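Losus releases boxed-snack shelving layout for small grocers

DOSBRIDGE, 10 April 2025 – Losus has published a shelving layout for boxed snacks, intended for independent grocers and staff canteens with limited floor area. The layout uses the company's Fuma metal shelving with timber-coloured boards on two levels.

Bars, crackers and thin cookies are allocated to the upper level. A single high-volume line is allocated to the lower.
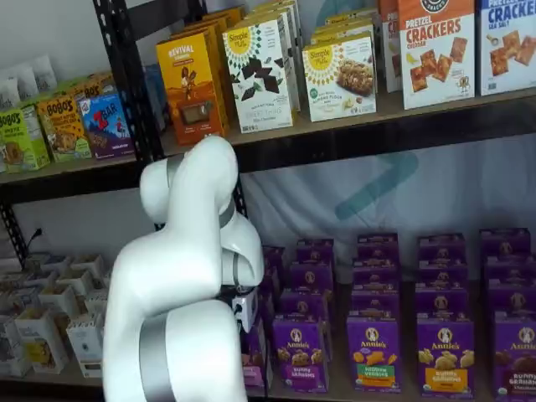

Fuma boards are adjustable in increments of 2 cm. The recommended clearance above the tallest carton is 15 cm, which allows a rear carton to be lifted out over the front row. Bay width is 60 cm in the standard version.
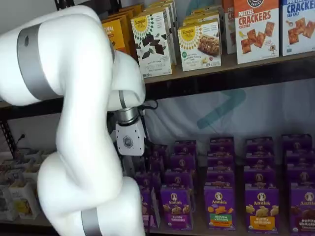 Cartons are faced by product line, one line per column, with stock of the same line placed directly behind. Mixed columns are not recommended, as they slow counting and rotation. On the upper board, the white Simple Mills Sweet Thins boxes follow this rule, with identical cartons lined up behind the front one. Labels should be centred on each column.

Rotation is first in, first out. New cartons are loaded from the rear where access permits.
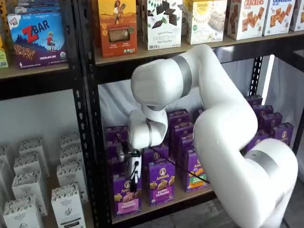 A fabric backing may be fitted behind the lower level. It is supplied by Bianchini in white, is machine washable and attaches to the uprights with clips. Other colours can be ordered from September.

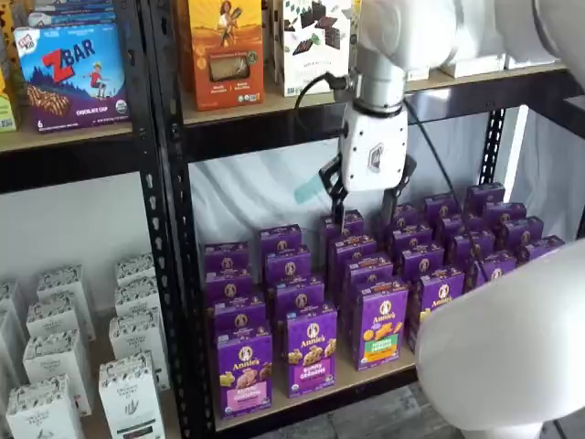 The layout guide runs to 18 pages and includes board heights, load tables and a blank facing plan. It is available at no charge from the Losus trade counter in Dosbridge.

Existing Fuma bays can be converted without additional uprights.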